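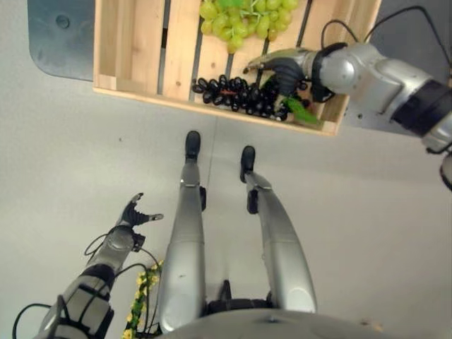
Right hand on the black grapes, left hand parked open. View from the head camera.

senad_h
Third time this April I've had the right hand apart, so I'm asking the room. We run one Previs humanoid on a crate cell. Pick fruit, put fruit in crate, contemplate existence. The right hand closes fine on the dark grapes but the thumb lags when it opens, and it drags the bunch along with it. Left hand opens like a champ. Already done: new thumb tendon, re-zeroed the fingers, wiped the tips with a damp cloth. Grip force is set to 40 in the Bultis panel, if that helps anyone.

okeke_b
Look at your wrist cables before you buy another tendon. The loops going up off that wrist and forearm would bother me. Ours pulled on the connector every time the arm reached across, and the thumb was the first thing to complain.

senad_h
They're loose on purpose. Tight ones tore out at 510 cycles.

okeke_b
There's a whole country between tight and jump rope.

olgaq
Disagree with Bello. A cable fault would be random and yours sounds the same every time. I'd bet on juice under the wrist cuff. Grape sugar sets like varnish. Pull the cuff, warm water, soft brush, let it dry overnight. A damp cloth on the fingertips does nothing for what's crept up behind them.

Zainab I.
Also, 40 is high for grapes. We run 5 on anything with a skin. You may be making the juice yourself.

senad_h
At 5 it drops the bunch and I get to crawl under the table.

Zainab I.
Then grab nearer the stem. You're holding it by the fruit.

olgaq
Are the feet on marks? If it stands a little off, the arm reaches in at a different angle and the leaf ends up over the crate rim. I'd put tape down.

senad_h
No tape. There was tape. The floor cleaner ate it.

okeke_b
Paint, then. And what is the plant with the yellow flowers doing down by the left leg? I'd want anything stringy well away from a knee joint.

senad_h
Plant is artificial and has caused fewer stoppages than the thumb. Fine, I'll move it.

Update: cuff off. Brown crust all the way round, Olga wins. Thumb opens clean now, 100 cycles so far. Dropped the grip to 20 and I'm still arguing with it about stems.

okeke_b
Still clip the cables.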